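Home | Menus | Kitchen checks | Contact
Search this site

Etville lunch club - healthy eating check, 23/05/2022
Checked by: Etenesh Fikre

Vegetables at every sitting - yes. Two kinds, one leafy.
Wholegrain bread out - yes.
Beans or lentils on the menu - no. Add to Kumsa order.
Fridge log filled in - 2 gaps, Gemechu Abera told.
Salt off tables - yes.
Water jugs out - 9, fine.

Next check: August.
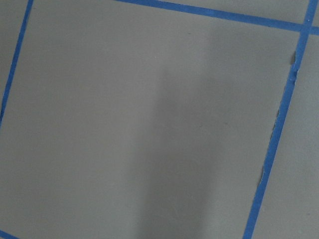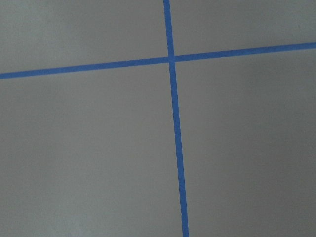 Blue tape on grey surface, both pictures.

We use cookies. Accept | Settings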